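Workroom lighting
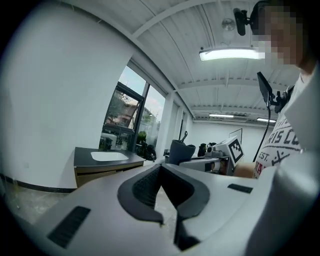 Meinir Ellis, contributing editor, household and workplace entries

Workroom lighting is the business of letting people see what their hands are doing. The usual answer is the long fluorescent fitting, fixed to the ceiling and glowing with all the charm of a dentist's corridor. Narrower lights often serve the back of the room, where things get put down and forgotten. White surfaces help by bouncing the light about, and also by showing every fingerprint.

A Blackburn workshop once replaced 78 tubes in a single September, then found the switch labels had been painted over. Table work still throws shadows — mostly one's own.

Comments (3)

Uro: Ours hums. Any cure?

Damo: New ballast. Or louder radio.

Niltance: Dentist's corridor is unfair to dentists.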